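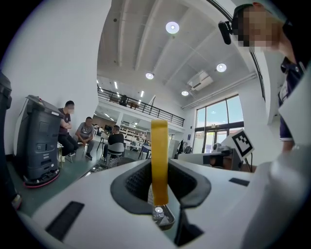
Manuales > Plament > Primeros pasos
Lectura: 2 min

4. Dar de alta a un docente en Plament

Antes de empezar, tenga a mano el correo institucional del profesor y, si puede, un cafecito – son pocos pasos, pero conviene hacerlos con calma.

1. Entre en Personal y pulse Nuevo docente.
2. Escriba nombre y apellidos tal como figuran en el contrato, con sus tildes y demás signos (Ataberk Ateş, por ejemplo, lleva cedilla en la s).
3. Elija el departamento y asígnele sus asignaturas, hasta un máximo de 5.
4. Pulse Guardar y envíe la invitación.

Nota: la invitación caduca a los 2 días, pero puede reenviarla cuantas veces quiera.

Precaución: no borre nunca una ficha duplicada si ya tiene actas firmadas. Use Fusionar fichas.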